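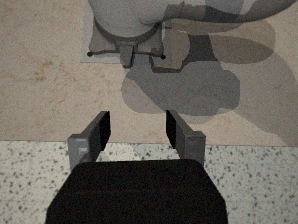
Slide 1. Beige marble pattern next to a pale speckle.

Floors We Walk On, speaker notes
Gerardo Ruggiero, Rarnthorpe Public Library, Jun 11, 2024

Opening (leave title slide up)
Hello, thank you for coming out. Ask who knows what their kitchen floor is made of. Wait for hands! Then ask who knows what was under it before. Usually a lot fewer, and that second group always has the best stories, so let one person tell theirs if they want to.

Tell mine: pulling up carpet in the Mazurek house and finding terrazzo underneath, wall to wall, full of old glue but all there. I sat down on it and called my sister. I'd been living on top of it for 8 years.

What terrazzo is
Chips of stone set in cement, ground flat, polished. It grew up around Venice, where workers had leftover marble and wanted something to walk on at home. I love this part, slow down here. Pass the Bestetti samples around, start them on the left side. They're heavy, so warn the front row. The green one has a chipped corner, please hold it by the other end.

Say how the grinding works. Coarse stone first, then finer and finer, with plenty of water. Mention goat milk as an old sealer (people always ask about this later if I skip it).

Veins and speckles
Veined patterns pull your eye along in a direction, so a seam shows where the vein stops short. Speckled ones are more forgiving, and crumbs vanish into them, for better or worse. Inmaculada Valcárcel taught me to squint at a floor from the doorway before deciding anything, and I still do it in every hotel lobby.

Do the squint with the whole room. It gets a laugh and it really does work.

Covering part of it
People say they feel guilty putting anything over a good floor. Don't! A plain mat calms a busy speckle down, and you get a nice strong border where the two meet. Keep the colors close and let the texture do the talking. Check the backing, though. Some rubber ones leave a yellow stain that never comes out.

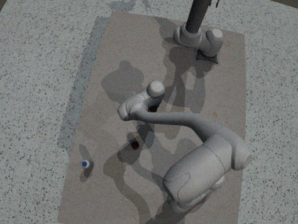 Cleaning and repair
Warm water and a neutral cleaner. No vinegar, no lemon, it eats the marble. Show the etched sample and let them feel the dull ring with a thumb.

Cracks: a hairline can be left alone for years. For anything wider, talk about matching chips. The Zirnis depot job took 20 tries at the gray before we were happy, and I'd do it all again tomorrow.

Questions
Leave 20 minutes. Get the samples back before people go for coffee. Handout is on the table by the door, with the reading list on the back.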